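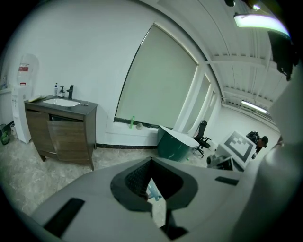
# Trokness: gripper and head recordings for cross-view alignment

Trokness is a set of hand-held gripper demonstrations recorded with a camera on each gripper and one at head height. It goes with the Ballard alignment method, which places all three views in one shared floor frame. This card covers the recordings, the alignment step, the main result and the known faults.

## Status

| Item | Value |
|---|---|
| Episodes recorded | 800 |
| Episodes kept | 690 |
| Kept episodes using both hands | 400 |
| Held-out episodes (inside the kept set) | 200 |
| Sites | Evangelista, Driltov |
| Last change | August |

The held-out list is in `splits/test.txt`. It was drawn by room layout, so no layout appears on both sides of the split. Results from the July list can't be compared with results from this one.

## Set-up

Each gripper carries a white cube printed with ArUco markers. The head camera sees the cubes when the operator looks down at the hands. A larger printed marker on a white panel stands in the room and serves as the fixed point for the gripper cameras. Cubes and panel use separate marker dictionaries.

Rooms are furnished in a mixed way. One layout puts a bathroom vanity, a freestanding bathtub and an office chair in the same open space, on a marbled tile floor. Large plain surfaces such as drawn shades, white walls and smooth counters give visual tracking little to hold on to, and this is where the panel matters most.

Tasks are household ones: wiping, picking up, opening and closing cabinet doors, moving bottles, and handling long-handled floor tools.

## Alignment method

1. Run visual tracking on each gripper stream separately. The output is a path with its own origin and scale.
2. Detect the panel in each gripper stream. Every clean detection fixes the path to the room.
3. Detect the cubes in the head stream. Each detection gives the pose of one gripper relative to the head.
4. Shift the clocks. Ballard searches for the time offset that gives the best match between gripper speed from step 1 and cube speed from step 3.
5. Solve for all three paths together, with the cube and panel detections as soft ties.
6. Flag any stretch in which a gripper has neither a cube nor a panel detection for longer than the limit set in `config/gaps.yaml`.

Steps 1 to 3 can be run in any order. Step 4 needs motion. An episode that starts with both hands at rest should keep its rest period, but the search window must reach past it.

Cube poses seen from a single face are prone to flipping between two solutions. Ballard keeps both until step 5 and drops the one that disagrees with the gripper path. Where two or more faces are visible the flip test is skipped.

## Floor tasks

The floor-tool group is the hardest part of the set. The operator looks almost straight down, the sleeves take up much of the head view, and the tool handle can cross in front of a cube. The view below the hands is often plain tile with bright streaks of reflected ceiling light. These streaks move with the head. Tracking that treats them as fixed points drifts along the direction of walking.

Three changes were made for this group:

- Points on bright floor patches are masked before step 1 on the head stream.
- Cube detections are given more weight than head tracking whenever the head pitch passes the limit in `config/pitch.yaml`.
- Tape on the floor is left in view and may be used as texture, though it isn't surveyed and has no entry in the marker map.
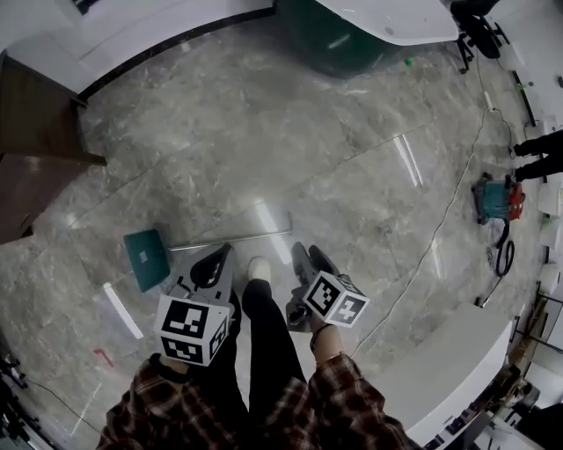
One reader of the draft card asked whether the cubes make the head view too easy, and whether a policy trained on it would learn to look for the printed squares and ignore the hands. The same reader suggested painting the cubes out before training and reporting both versions.

Both versions are now supplied. `head_raw/` holds the original frames, and `head_masked/` holds frames with each detected cube filled in a flat grey. The fill follows the detections, so a cube the detector missed is still visible. The marker panel is left as it is in both folders.

## Result

The alignment was scored on the 200 held-out episodes. An episode passes when all three paths agree with the hand-checked key frames throughout, and fails on a single bad stretch. The full table is in `results/alignment.csv`; the findings are:

- Joint solving passes more episodes than gripper tracking alone in every task group.
- The gain is largest for floor tools and smallest for cabinet doors, where gripper tracking alone already does well.
- Removing the panel hurts the Evangelista episodes more than the Driltov ones. The Evangelista rooms have more blank wall.
- Removing the clock search causes failures mainly in fast motions. Slow wiping is barely affected.
- Floor masking helps the head path and makes no clear difference to the gripper paths.

We did not test the method with fewer than two cubes, or with the panel moved during an episode. Nothing here supports a claim about either case.

## Dropped episodes

An episode was dropped if a stream was missing, if the clock search found two equally good offsets, or if a cube had slipped on its mount. Slips are judged from the relation between cube and gripper path over the full episode. The reason code for each dropped episode is in `meta/dropped.csv`. The video for these is not supplied.

## Known faults

- People other than the operator come into view in some episodes. Any that show a face were blurred, and the blur can cover nearby objects.
- Ceiling lights flicker in part of the Driltov set. The banding is worst in the gripper streams.
- The task labels for mops and dustpans were merged into `floor_tool` after the labellers disagreed too often.
- `both_hands` is set from the recording plan. In a few episodes one gripper is held but does no work, and the flag is still true.
- Left and right were swapped in an early export. Check that `meta/version` reads `b` or later.

## Files

```
trokness/
 gripper_left/
 gripper_right/
 head_raw/
 head_masked/
 paths/
 config/
 meta/
 results/
 splits/
```

Paths are given in metres, with z pointing up from the floor. Rotations are quaternions in x, y, z, w order. Times are in seconds from the first head frame, so gripper times may be negative.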